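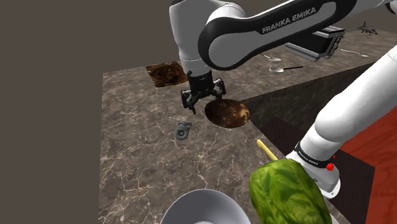
I took the slow train from Siltau up to Kerekes last month, mostly to see if it was worth the extra time over the bus. The bus does it in under two hours. The train takes a little over 3, and longer if the freight is running ahead of you, as it was on my trip.

Tickets first. You can't book this line online. The window at Siltau opens at 6:30 in the morning and the clerk writes the seat number on the back of the ticket in pen. I paid 400 for a window seat in the second car, one way. The hard seats in the rear car are 200 and they are fine for a short hop, but I wouldn't want to do the full distance on one. Children under six ride free if they sit on your lap.

The train has four cars and a small diesel at the front. It leaves from platform 2, which you reach by crossing the tracks at the far end. There is a footbridge but the stairs were closed when I was there. We left ten minutes late.

The first hour is flat. Sugar beet fields, a cement works, a long stretch beside the highway where the trucks pass you. I read my book. If you are going to sleep at any point, do it here.

After Vomano the line starts to climb. The station is the only real stop on the way, and the train waits there for 10 minutes while they check the brakes. You have time to get off and buy something. A woman on the platform sells boiled corn and a sort of flat bread with cheese in it. I had both. The toilet in the station is cleaner than the one on the train, so use that one.

From there on, sit on the left. The right side gets mostly rock wall and a few tunnels, and the left side gets the river. The best part is the bridge at Sternness, where the track curves enough that you can see the engine ahead of you from your own window. The train slows to walking speed to cross it. I had the window down and could hear the water. The whole crossing is over in a couple of minutes, so have your phone out before the second tunnel if you want a picture. I didn't, and all I got was the railing.

A few practical things:

- The windows in the second and third cars open. In the first car they are sealed and the air conditioning was off.
- There is no dining car. A man comes through with tea once, after Vomano, and doesn't come back.
- Phone signal drops out after the first tunnel and stays out almost to the end.
- Big suitcases go in the rack by the door. Mine fit on the overhead shelf - just.
- The afternoon train back doesn't run on Wednesday.

I learned that last one at Kerekes, from a sheet of paper taped inside the ticket window. I had planned to ride back the same day, so I walked around town, had soup at the place across from the station, and took the five o'clock bus. The bus was full and I stood for half of it.

I would do the train again, going up. Coming down I think you would want the morning one, when the sun is behind the hills and not in your face the entire way. I'm going to try that in the fall if the schedule stays the same, and stay the night this time. There is a guesthouse up behind the market that looked all right from the street, but I didn't go in to ask for prices.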